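Section 4. Setting up the hand-held gripper and checking your view

Okay, you've got a charged gripper, a partner and a bench. (If the battery light is still blinking, go back to Section 3 and come find me here later.) I wrote this section for the Trundora club after watching new members lose most of an evening to stuff you can sort out before the first pick, and Kumudini Siriwardena tested every step on the Tuesday group, so blame the two of us together if something's off.

You'll need:
The gripper with both fingers fitted
The small hex key from the lid of the Tandby case
A soft dry cloth
The club laptop with the Recorder page open
Your log sheet

4.1 Fitting and checking the fingers

1. Switch the gripper off. I mean fully off, with the slider toward the handle.

2. Hold it by the grip and wiggle each finger with your other hand. A tiny bit of play is fine. If a finger rocks, snug its screws with the hex key and stop as soon as you feel them seat.

CAUTION: Please don't crank on those screws! The fingers are printed parts and they strip very easily. Cauã and I reprinted a whole set in August and it ate a weekend.

3. Squeeze the trigger slowly, all the way, then let go. The fingers should meet along their flat faces and open again without catching. If they meet at the tips first, swap left and right, that's nearly always what happened.

4. Wipe the flat faces with the cloth. No cleaner, no spit (you know who you are).

4.2 Checking your view

This is the part people want to skip, and I get it, you want to pick stuff up. But the camera rides on the gripper, so whatever it sees is all the robot will ever learn from. Give it five minutes.

1. Turn the gripper on and wait for the picture to come up on the laptop. It can take a while the first time.

2. Rest your elbow on the bench and point the gripper down at an open patch of tabletop, fingers apart, not touching anything.

3. Look at the bottom of the picture. You want a finger on each side with bare table in the gap between them. It's fine if the lower part of each finger is out of view. What you care about is the inner faces and the top ends.

4. Look for the little round holes along the bevels. If you can pick them out, your focus up close is good enough to go.

5. Now look toward the top of the picture. Things over there will be soft, sometimes just a smudge, and that's okay. We focus for the work between the fingers.

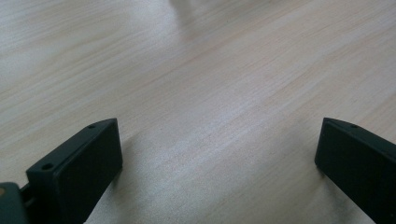
Fig. 4-1. View check on the wood bench, fingers open over bare table.

Your own view doesn't have to match Fig. 4-1 exactly. One finger can look bigger than the other, and on our grippers it often does. What you don't want is a finger missing altogether, or both of them shoved into the same corner. If you get that, loosen the camera clamp a quarter turn, nudge it, tighten, and look again.

NOTE: Watch the light! A shiny band across the wood is okay as long as you can still see grain around it. If the patch between the fingers goes solid white, turn your bench lamp toward the wall. Going solid black usually means you're leaning over it.

6. When you're happy, press Save View and write the view number on your log sheet.

4.3 Recording a practice run

1. Put one foam block on the bench, a hand's width from the gripper.

2. Press Record, count to 2 in your head, then move in. The Recorder drops the very start of every clip, and if you rush it you'll lose your approach.

3. Close on the block, lift it to roughly mug height, set it down, open, and back away. Slow is good. Slower than that is even better.

4. Press Stop and play the clip back right away. Keep it if you can see the block between the fingers the whole time you're holding it. Otherwise delete it and have another go, no hard feelings.

Wiesława Witkowska has 86 keepers in the shared folder if you want to see what a calm pair of hands looks like. I'm at 69 and catching up!

CAUTION: Keep sleeves, hair and lanyards away from the fingers while the power is on. Swap with your partner only when the slider is off.

If the laptop picture freezes partway through, unplug the cable at the laptop end, plug it back in and reload the Recorder page. Your saved view survives this, but the clip you were recording doesn't. For anything weirder than that, write it on the log sheet and leave the gripper on the Portela shelf with a sticky note. Section 5 covers uploading your clips.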